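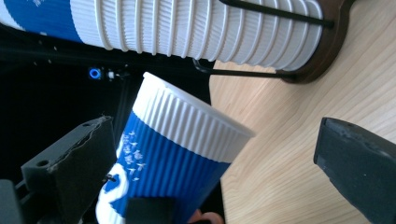 Plandari: Takeout Drink Menus of Gotell

Plandari is a small text dataset of takeout drink menus from the town of Gotell. It holds up to 300 menus, typed out by hand, with the drink names, sizes and prices split into columns. It was put together for people who study how small shops name and price things. It may also be useful for teaching basic data cleaning, as it needs some.

The current release is version 2. If you have version 1, please read the section on changes before mixing the two.

What is in the folder

menus.csv
One row per menu. Gives the shop code, the kind of shop, the month the menu was collected and whether it came from a wall board, a printed sheet or a web page.

drinks.csv
One row per drink and size. If a shop sells a latte in small and large, that is two rows. Joins to menus.csv on menu_id.

size_words.csv
Every word used for a size, with our best guess at where it sits in that shop's range.

notes.txt
Free text from the people who did the typing. Mostly about bad handwriting and prices that had been painted over.

Columns in drinks.csv

menu_id: links to menus.csv.
drink_raw: the name of the drink exactly as written, with spelling mistakes kept.
drink_group: one of 9 groups (coffee, milk coffee, tea, herbal tea, chocolate, juice, iced, seasonal, other).
size_raw: the size as written. Blank when the menu shows a single price.
size_rank: 1 for the smallest size of that drink at that shop, 2 for the next, and so on.
volume_ml: only filled in when the menu gives a volume. We did not estimate it.
price: in local currency, with a period as the decimal mark.
lid_extra: yes, no or blank. Some shops charge for a lid, and a few say so on the menu.
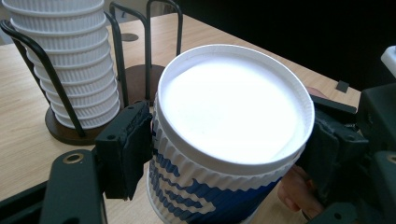 Paper cup with a white lid. Stacked cups and a wire dispenser to the left.

How the menus were collected

Celeste Veloso planned the collection and wrote the typing guide. Menus were gathered on foot over one November, mostly in the streets between Coelho market and the bus station. We asked at the counter before copying anything. Shops that said no were left out and have no row at all.

Each menu was typed twice by different people. Where the two copies disagreed, Rodrigo Correia went back to the source and picked one. Most disagreements were about accents and about whether a price belonged to the line above or the line below — a common problem on wall boards with narrow columns.

Shop names have been replaced with codes. Where a drink was named after the shop or its owner, that part of the name is swapped for the word HOUSE in capitals.

A note on sizes

Size words are the messiest part of the data. "Regular" is the smallest size at some shops and the middle one at others. "Double" can mean a bigger drink or the same drink with more coffee in it, and the menu doesn't always tell you which. We kept size_raw untouched and put our reading in size_rank, so you can throw ours out and do it again. 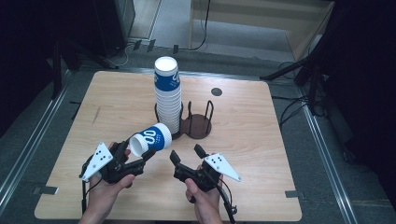

A few shops don't use words for sizes and print only a price next to each volume. For those, size_raw holds the volume as text (for example "80 ml" for a short coffee) and volume_ml holds the same value as a number. Please don't compare size_rank across shops. A rank of 2 at a bakery may be a smaller drink than a rank of 1 at a juice bar.

Known problems

Seasonal drinks are heavy on cinnamon and chestnut because of the month we collected in. There is nothing from the summer.

Vending machines are not covered. Neither are hotel bars.

Prices are what the menu said. We didn't buy the drinks, and the price at the register may have been different.

The drink_group column was assigned by reading the name only. Mocha went to chocolate in some early menus and to milk coffee in later ones. This is fixed for the printed sheets but not for every wall board.

Blank in lid_extra means the menu didn't mention lids. It does not mean lids were free.

Changes from version 1

size_rank now starts at 1. It started at 0 before.
Duplicate menus from shops with two counters have been merged.
The old column cup_type was dropped. It had been filled in from memory and could not be checked.
Accents are saved as UTF-8 throughout.

Loading the files

Any spreadsheet program will open them. Set the text encoding to UTF-8 and read menu_id as text, or the leading zeros will disappear. The Givau import script in the tools folder does both and also checks that every drink row has a matching menu.

Use and credit

You may copy, change and share the data, including for paid work. Please credit it as "Plandari menu data, version 2, Veloso and Correia."

Corrections are welcome. Send the menu_id, the column and what you think the value should be. Fixes go into the next release, with older copies left as they are.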